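Looking after the cloth arm

Notes from the Nilholm workshop, 25 February 2021

Several people have asked what was done to the folding arm over the winter and why it was out of use for so long. The short answer is that the cable along the arm had to be replaced, the gripper needed new pads, and the base had crept out of line on the bench. None of these was serious alone. Together they meant that a cloth picked up cleanly in the morning was being dropped or missed by the afternoon.

Dimas Hartono did most of the work and has written up the settings in the bench book. What follows is a shorter version for anyone who will be using the arm or taking a turn at looking after it.

The base first. The arm is bolted to an aluminium plate with rail profiles, and the plate is clamped to the table. Clamps on a tabletop settle in over time, and ours had been left alone since the Vondráček trials. When Dimas put a straight edge against the rail it was out by 4 mm at the far end. That does not sound like much, but the gripper works at the end of a long reach and the error grows on the way. He slackened all the clamps, brought the plate back to its marks, and tightened them a little at a time, working from side to side. Please do not tighten one clamp fully and then go on to the next. It pulls the plate round and you will be back where you started.

The cable was the slow part. The old one had gone stiff near the elbow and the outer cover had split on the inside of the bend. We ordered a replacement from Ellosetti, who sent the wrong length, and then the right length with the wrong plug. The third one fitted. When you route it, leave a proper loop at the joints. Fold the arm as tight as it will go and look at the loop, then stretch the arm out and look again. If the cable goes straight at any point it is too short, and if it hangs low enough to catch on the base fittings it is too long. Ties should be snug but you should still be able to turn them with a finger. The old ties had been pulled down hard, and that is where the cover split.

Gripper pads are a consumable and we should treat them as one. The Drerkska pads we use now are softer than the first set and hold thin cotton better, though they pick up lint. Wipe them with a damp cloth at the start of a session and let them dry before you load anything. Change them every 300 hours, or sooner if the edges look shiny. The hours are kept on the sheet inside the cupboard door and not in the software, which goes back to zero after each update.

After the pads are changed the closing force has to be set again. Start at 47 on the force setting and work upwards with the test cloth, which is one of the old light cotton ones. Do not use a towel for this. A towel will hold at almost any setting and tells you very little. Close the gripper on the cloth, lift it well clear of everything, and leave it hanging while you check both sides of the pads. 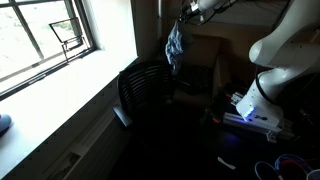
Hanging check with a light blue cloth, arm on its base plate.

If the cloth creeps down through the pads, add a little force and try again from the start. If it stays put but comes away with a crease pressed into it, you have gone too far. Dimas settled on a figure for the present pads and it is in the bench book under today's entry. Expect it to be different for the next set.

Two other things came up while the arm was apart. The fan filter in the controller was thick with fluff and has been washed. It should come out once a month, and it only needs two screws. The other is the emergency stop, which worked but had become stiff to release. A new button has been fitted. Test it before every session, with the arm at slow speed, and write your initials on the sheet.

The full set of checks takes 105 minutes if you do everything, including the base. A normal weekly check leaves the base alone and is a good deal shorter. We would like one more person to learn the full version before April, when Dimas will be away for part of the month – leave your name on the sheet if you are willing.

Spare pads are in the second drawer. There are no spare cables yet.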